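How does a robot arm plan a move?

When you reach for a cup, you don't think about your elbow. Your brain sorts that out for you. A robot arm has no brain, so a computer program has to do the job. It is called a motion planner.

Most robot arms have several joints, a bit like your shoulder, elbow and wrist. Each joint has a motor. The planner's job is to find an angle for every joint, over and over, so the hand gets where it needs to go and the arm doesn't hit anything on the way.

First, the program needs a list of what is on the table. For each thing, it stores a shape and a place. Then it makes a guess. It picks a set of joint angles and asks, "Would the arm bump into something?" If yes, it throws that guess away. If no, it keeps it as a safe point.

Renji Yoshida writes planners at a company called Hirkanon. One of his programs, Citura, can test 3000 guesses for a single reach. It may keep only 36 of them. The safe points are joined up like a dot-to-dot puzzle, and that line is the path.

The first path is often wobbly, so a second program smooths it out. Then the whole thing is checked one more time.

Programmers like to try all this in a simulation first. A simulation is a world made by a computer, a little like a video game. If the arm crashes there, nothing breaks - you just start again.

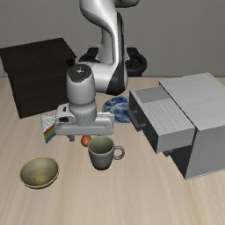 An open drawer is a hard problem for a planner. It sticks out over the table, so a path that was safe when the drawer was shut may not be safe now. The program has to update its list and plan again.

Small things are tricky too. To pick up a ball next to a mug, the fingers need to fit around the ball without knocking the mug over. The planner may try coming straight down, then from one side, then from the other.

Sometimes it finds no path at all. Then a good program stops and says so. Renji's limit is 12 seconds - after that, the arm stays where it is and waits for a person to help.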